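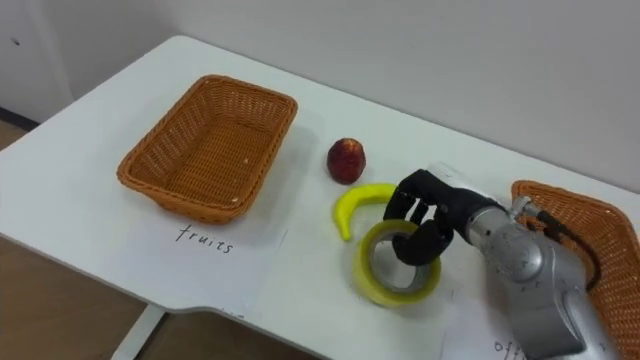 Felldale Citizenship Advice Project
Progress report to the Akpan Fund
July 3, 2024

It has been a busy and rather cheering spring for us, and we are very glad to share it with you. Your grant has let us keep the Felldale advice desk open 16 hours a week, with leaflets on registering a child as a British citizen now printed in 11 languages.

We have helped 8 families send in full applications, and several more are still hunting for old birth certificates and proof of address (always slower than anyone hopes!). Home Office fees remain the biggest worry people bring to us – many parents had simply assumed that a child born here was British from the start.

The leaflet run of 1,000 has nearly gone, so we would like to move a little of the travel money across to printing, if you are happy with that. Evening sessions at Fikora House begin in September.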